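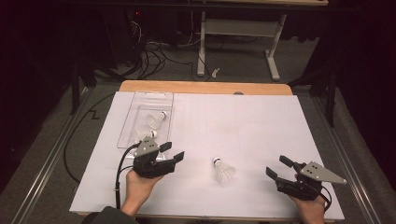 Went to the open day at Jurkano on Friday, June 14, 2019, mostly to see the teaching station they call Gistumero. The brochure covered it in one paragraph, so I took notes.

The operator holds a gripper in each hand and does the job the way a person would, through the fingers of the tool. No arm is involved at this stage. The motion goes into a log, and the log is later used to train a two-arm cell made by Flindska. The task on the day was shuttlecocks and a clear divided tray, on a white board marked with a pale grid. One shuttlecock is one episode.

It is a decent choice of part. The cork is firm and the skirt is not, so where the fingers close matters. Pick it by the feathers and it deforms. Pick it by the cork and it tends to swing. The host said they had 3,000 episodes logged and throw out 11 percent, mainly for dropped parts and for hands that leave the working area.

I got a turn on the grippers. They are heavier at the front than I expected, and the flat pads at the fingertips give you very little feel for how hard you are squeezing. The cables also pull slightly on the wrist — you stop noticing after a few minutes. My first five tries were slow. The staff average was given as 26 episodes in a 40-minute block, with resets included.

I asked how well the trained cell handles a tray that has been moved. The answer was "better than in October," with no number attached. The Shehu cell next door was down for a controller swap, so I can't compare the two. Parking is behind the building, and the sign for it faces the wrong way if you come from the highway.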